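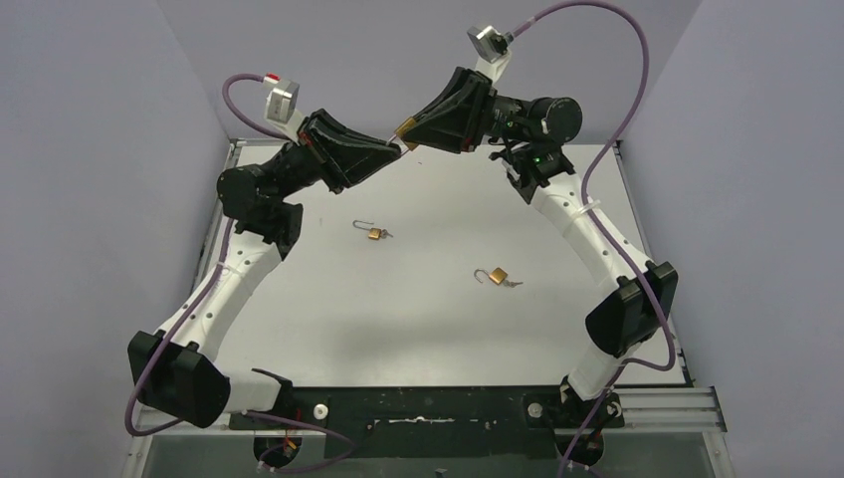 December 23, 2023

Lockers. I want to talk about lockers, and I know what day it is and that you've all got sprouts to buy, but the consultation on the Gatstead baths closes before most of us are back at work, so it's now or never.

Short version: the council wants to rip out the old changing room lockers, the ones you bring your own padlock for, and put in a set you open with your phone. Supplier is an outfit called Stillano. 201 doors, one app. I think it's a rotten idea and I've written to say so. You should too.

Longer version, quickly.

I swim. Not well. Four mornings a week, up and down the slow lane, and what I take with me is a towel, a costume, goggles and a padlock. Phone stays in the house. That is half the point of going. Fifty minutes where no one can get hold of me and I can't get hold of them. Under the new plan I'd have to bring the thing, keep it charged, stand there dripping with wet thumbs trying to wake the screen up. And where does the phone go while I'm in the water? In the locker. That the phone opens. They've thought of this, there's a code as back up, which you get sent. By text.

The leaflet says the present lockers are "a barrier to spontaneous use". Meaning people turn up without a padlock. Fine, some do. The front desk used to lend you one for a pound deposit and you got your pound back. Worked for years. Then the tin went missing in the refurb and was never replaced, and now the lack of a tin is being fixed with a contract. A tin!

Pieter Verhoeven wrote in the newsletter last month that people like me are against anything with a battery in it. Not true, Pieter. I've got a battery toothbrush. I like the new card readers on the bus. What I'm against is swapping a thing I own for a thing I'm allowed to use. My padlock cost me a fiver at Geerts on the High Street, and that was the end of the matter between me and Geerts. They don't know when I swim. They don't send me a survey after. If it packs up, I buy another one and I'm in the pool the same day. If the app packs up it's 201 doors at once and some poor lad of nineteen on reception with a phone number for a helpline.

Which has happened, by the way. Mandholm leisure centre went over to phone lockers in spring. Veronika Csizmadia teaches the under-eights over there and she told me she had a whole class of kids in towels for 56 minutes while somebody found somebody who could open the doors. Kids don't have phones, most of them. Their parents had gone for a coffee. She's now got a bag of padlocks in her car that she can't use on anything, since there's no hoop on the new doors to put one through.

I do see the other side. Padlocks get left on. People treat a locker like a second home and there's a bloke's shampoo been in number 5 since the summer, everyone knows it. Staff have to go round with the bolt cutters and it's a miserable job. Some people can't manage a small key, stiff hands, bad eyes, and they deserve better than they've got. So put in a row for them. Keypad, wristband, whatever they ask for, and do ask them first. A row, though, not the lot. Leave the rest with a hoop on the door. A hoop costs next to nothing and doesn't need updating.

It's the "everyone will prefer it" that gets me. Car parks were the same. Then the doctor's, then the tip, where you now have to book a slot to throw away a chair. Each time it's only a little thing and you feel daft making a fuss. My mum has stopped going to three different places in two years and would never tell you it was because of an app, she just says she's gone off it. She hasn't gone off it. She loved the tip.

439 people filled in the first survey and there wasn't a box for "leave them as they are". You had to pick which sort of phone locker. I wrote mine up the side in biro. So this time there is a box for comments, a small one, on the last page, after the bit about the café. Use it. Paper copies are at the front desk, or were on Thursday, ask if you can't see them becuase they keep getting moved behind the float hire.

Right, shops. Slow lane's open till noon tomorrow for anyone who wants to argue with me in person.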